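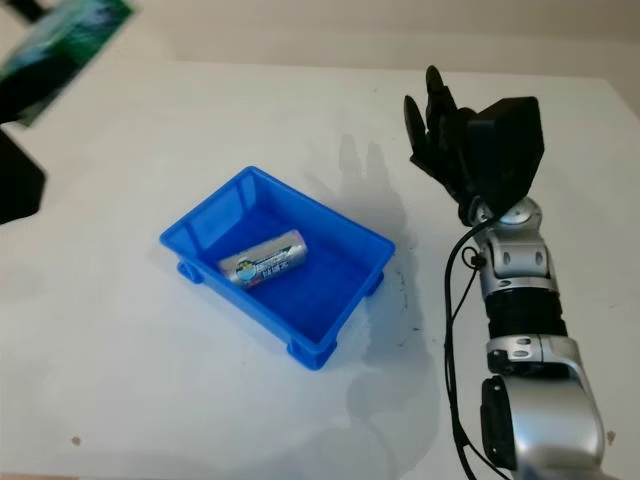

3.2 Collection points and containers

Each building got one drop point for spent household cells. Samholm had the hallway by the mailboxes, Britska the laundry room, Brollton the ground floor office. Same container at all three, a shallow rigid plastic tray with open top, no lid. We had first planned on closed tubes with a slot (see Stergiou pilot, Section 2.4) but residents in the pilot dropped in everything from coins to button cells and the sorting time went up badly. Open trays were kept for the rest of the study.

Tray requirements were simple. Non-conductive. Sides low enough to reach in without tipping. A floor that could be wiped. Color mattered more than expected; in the pilot the gray trays were taken for mail trays and filled up with flyers. Strong colors only after that. Trays were set out empty every Tuesday morning and picked up the following Tuesday before noon.

3.3 Sorting procedure

All trays went back to the sorting table at Brollton. White top, nothing else stored on it, wiped down between trays. One tray at a time. Cells were lifted out singly and never poured, as pouring scratched the labels and made the chemistry marks hard to read. Each cell was then put through the same steps:

Shape and size class (cylindrical, block, button, other). Chemistry as printed on the label. If no label, class U. Visible damage: dents, torn sleeve, white or green crust at either end. Open circuit voltage, read after the cell had been in the room overnight.

Terminals were taped on block cells and on anything marked lithium. Alkaline cylindrical cells were not taped. Cells with crust went in a seperate bag with dry sand and were not measured.

Voltage readings used one handheld meter for the full study. Checked against the bench supply at the start of each month, no drift seen that would change a class. Cells under the cutoff were logged as spent, cells over it as partly used. The cutoff is the one from the pilot, kept for comparability even though it is probably too strict for devices like wall clocks, which run happily on cells a camera flash would reject.

3.4 Low-yield trays

A tray with fewer than 5 cells at pickup was logged as low-yield. More of these than planned for, mostly at Britska in July when many residents were away. We considered dropping them. Kept them in the end. Dropping low weeks would inflate the mean return per household, and the cells in them are just as useful for the voltage question. A tray holding one cylindrical cell is therefore a full record in the data set, same form and same sheet as a crowded one.

Trays with no cells at all were entered as zero. Trays that were missing at pickup (it happened at Samholm, the tray was found later in the bike room with clothespins in it) were entered as missing and not as zero.

3.5 Sample

The target was 2000 cells over the three buildings. Collection ran until the target was met and then to the end of that week, and the overshoot is included. Of the cells in the full sample, 777 came from Samholm. Cells returned in blister packs, unopened, were set aside and are not counted anywhere in the results. Neither are power tool packs, which turned up twice on the floor next to the tray.

Figure 3. Share of cells over the cutoff, by building and week. Low-yield weeks in open markers. Weeks with a missing tray left blank.

As Figure 3 shows, the share of partly used cells is highest at Britska and stays there for most of the period. The open markers swing a lot, as they should with so few cells behind them. We do not read anything into single low-yield weeks.

3.6 Limits

The drop points are not equal. A laundry room gets visits on wash days only, a mailbox hallway daily. Building size was corrected for but foot traffic was not. Residents also knew the trays were part of a study, a notice was up at all three sites, and some may have cleared out drawers in the first weeks. The first 7 days at each building are left out of the trend lines for that reason but are in the totals.

Label reading was done by one person per tray with no second reader. Faded sleeves were the main problem, small print near the middle of the cell especially. A second reading of the class U cells is planned and will be be reported with the follow-up.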